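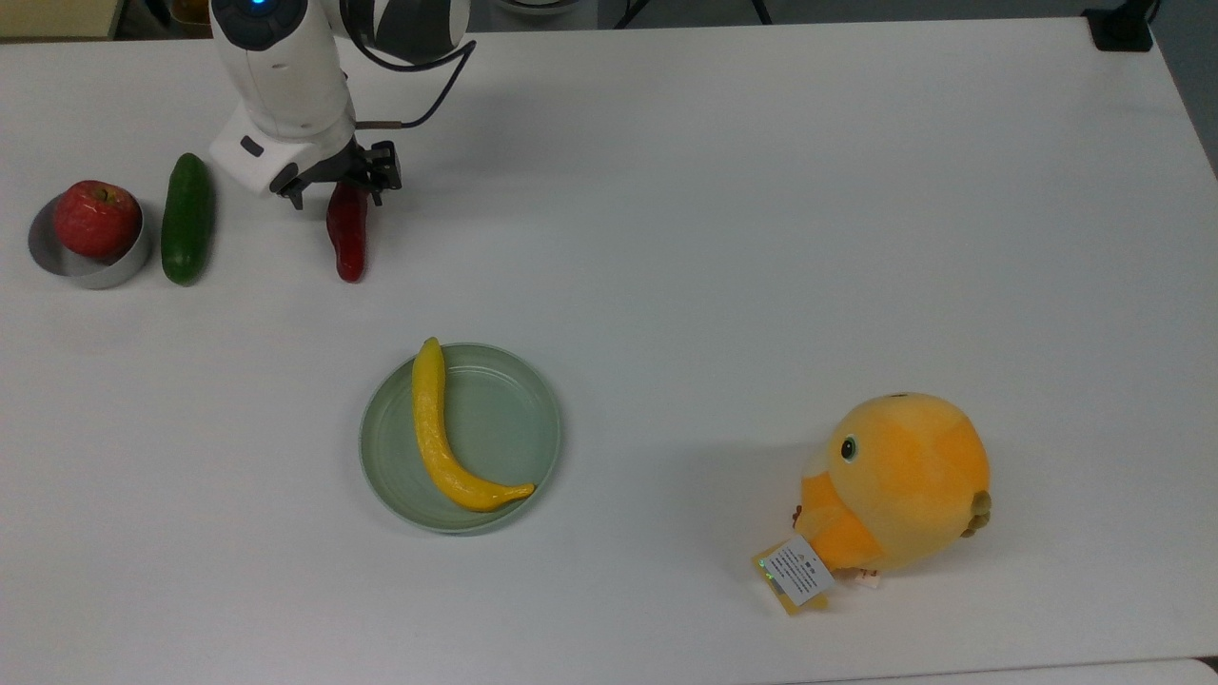

The arm over the red chili pepper, with the cucumber to one side and the banana on its green plate.

Arms on the Floor: Rirdale Packing Hall
Posted Nov 23, 2023 by Urszula Kubiak
Gallery / Work / Rirdale

I've been wanting to put up a gallery page on the arms for months, and I'm so glad it's finally here! Plenty of you at the other Suvier sites have asked what the job looks like now, and whether it's true that packers are teaching the machines. It's true. We teach them, we grade them, and on a good day we stand there grinning at them.

For anyone new to us: Rirdale packs mixed orders, the kind where soft things, hard things, round things and long skinny things all go out the door together. There are 22 people on the packing floor. We have five arms. Four of them work at the lines, and the fifth lives at the practice table, where the new grips get worked out before anything goes near a customer's order.

At the practice table

The chili pepper is one of my favorite things to hand an arm. It's shiny, it tapers, and it gives the fingers a different width everywhere they might close. Come in near the stem and you get one kind of hold, come in near the tip and you get another. The first time I guided a pick on something that shape I must have gone over it for half a shift, and I went home and looked at my own fingers every time I picked up a fork.

A cucumber is easier to hold and harder to set down nicely. An apple down inside a tin is a whole different problem, with the rim to think about and less room for the fingers on either side. Bananas I could talk about all day (people at home have asked me to stop). The curve means you have to decide where the middle is, and two packers will pick two different spots and both be right. And a plush toy squashes, so you learn how much squeeze is enough and when to leave it alone.

That's the part of the work I'd most like people to understand. We all know this stuff already. Every packer who has been on the floor a year knows how to take hold of a thing without thinking about it, and the practice table is where you slow down and find out what you know. I had packed for years before anyone asked me to explain how I hold a pepper. It was a wonderful question.

How a session goes

A practice session is 45 minutes, and then you swap out. We tried longer and people got sloppy near the end. One person sets out the objects and guides the picks. A second person sits at the screen with Heltitz, our scoring software, and marks each pick as clean, clumsy or missed. You change places halfway through.

Setting out sounds like the dull job, but I love it. You want things spread apart one time and close together the next. You want the long ones pointing at the arm and then lying across. Some packers have a real eye for it. They'll turn a cucumber a few degrees and suddenly the arm has to come at it from a side it hasn't tried before.

Marking is the quiet job. It has also started the best arguments we've had on the floor in ages, mostly over what counts as clumsy. If the gripper gets hold of the thing but drags it first, is that a clumsy pick? Halina Witkowska says yes, every time. I used to say no. I've come around – you wouldn't want your own fruit dragged.

What's different on the lines

In September the lines sent out 3,663 mixed orders with an arm doing at least part of the picking. I'm proud of that number, and I'd like the early shift to know that a lot of it is theirs.

The arms take the repeat picks. You know the ones: same bin, same item, reach, turn, drop, all morning long. My right shoulder knows them very well. I still do a stretch of that work most days when a line is down or we're short, and I notice now how tired it makes me, which I never used to. It was just what work felt like.

What's left for us is checking, finishing and sorting out the odd ones. An order with something fragile in it gets a person. So does anything where the bag has split or the label won't read. You look at more of the order than you did before, and you talk more too, which I hadn't expected. The lines are arranged so that two people share the finishing bench, and you can hear each other.

It hasn't all been smooth, and I don't want to make a page that pretends it has. The arms stop. When they stop, somebody has to walk over, look, clear it and start it again, and in the spring that could be the same somebody all day. We now rotate the clearing job by the hour. A few people didn't care for the practice table at all and asked to stay on the benches, and they've stayed. The pay grade for guiding and marking took far too long to settle. It's settled now, and it's in the binder by the time clock if you want to read it.

There was worry, too. There still is for some. At the first meeting Halina stood up and asked straight out whether we were training our own replacements, and the room went very quiet. The answer she got was that hours at Rirdale would hold through the end of next year, in writing. She has the paper in her locker. She also turned out to be the best guide we have, so she now trains the rest of us, and she keeps asking the hard questions at every meeting. I'd be worried if she quit doing it.

Words from Halina

I asked her for something to go with the page, and she wrote this on the back of a shift sheet:

"I like it best when it gets one I thought it would miss. You sit up. I also like going home with my hands not hurting. Tell them I said the breaks at the practice table should be longer."

So, told.

If you want to try it

Anyone from another site can come and sit in on a session. Mansour has sent two groups over already and they were great company, full of questions, and they spotted a better way to lay out the marking screen that we've been using ever since. Wear flat shoes and tie back long hair. Sleeves get pushed up, and rings and bracelets go in the tray. You'll spend one turn marking and one turn setting out, and if there's time at the end Halina will let you guide a pick or two yourself.

Do ask for that! Reading about it is fine, but standing at the table with the arm coming down over something small and slippery that you set there yourself is another thing entirely. People hold their breath. I did.

Sign-up is on the board outside the Rirdale break room, or leave a message for me at the packing desk with your site and which shift you work. Mornings fill up first. The late shift has open places most days, and the late shift brings cake on Fridays.

Filed under: packing, practice table, robot arms, Rirdale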